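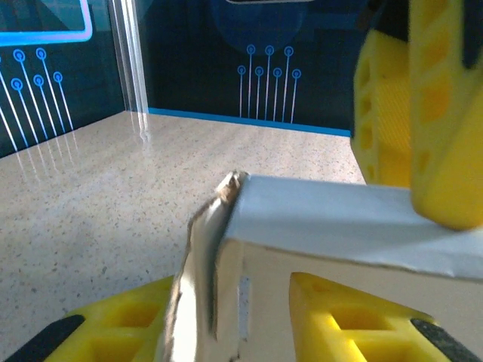 How to teach a two-arm robot to close a box (club edition)

Updated June 2026

Closing a cardboard box is a job most people master by age four and our robotics club at Villalba Community College took until February to get right. These are the steps we now hand to new members. They assume you have two arms, a wrist camera on each, and a patient attitude toward packaging.

What you need

Two arms with soft-padded fingers. Ours are printed in yellow, with rectangular cutouts to save weight and filament.
A small white carton with a tuck flap. Get several. They wear out faster than the robots do.
A countertop with some room behind the box.
The Clisari recording script, installed on the club laptop.
A foot pedal, or a friend willing to press the space bar when told.

Step 1. Give each arm one job

Our first plan had both arms doing everything, and it looked like two people fighting over a sandwich. Pick a holding arm and a steadying arm. The holding arm takes the near end of the box between its fingers. The steadying arm comes in from the other side and rests one fingertip on the top face, near the far edge. Write the assignments on tape and stick it to the controllers. You will still mix them up.

Step 2. Set the grip

Start with the grip limit at 300 in the settings file. At 900 the box becomes a different, flatter box. If it slides when the second arm touches down, raise the limit in small steps and try again. Check that the black rubber pads are doing the gripping. Bare plastic on smooth cardboard has the holding power of a polite suggestion.

Step 3. Deal with the flap

Look at it from the wrist camera before you record anything. A fresh flap folds where the manufacturer intended. A flap with a ragged, torn tip and a lot of creases folds wherever it likes, and it may bend outward toward the nearest finger. Keep a few bad ones in the rotation anyway. A policy trained on perfect boxes gives up at the first wrinkle, much like our build team.

Step 4. Record

Press the pedal, do the motion at half the speed that feels natural, press the pedal again. Return both arms to the start pose every time. Move the box a little between takes and turn it so it isn't always square to the wall.

Our set, which we named Didesach for reasons lost to a group chat, has 1,592 takes. We threw out 272 of them. Most of those were somebody forgetting the second pedal press and recording a long, thoughtful discussion about pizza.

Step 5. Train and test

Start the job from the Nallura folder and leave the laptop plugged in. Test first on a box the robot hasn't seen, with one hand on the stop button. If the steadying finger comes down too hard, go back to your recordings and look for the takes where you were in a hurry.

Save your settings file under a new name before you leave. "final_final2" is taken.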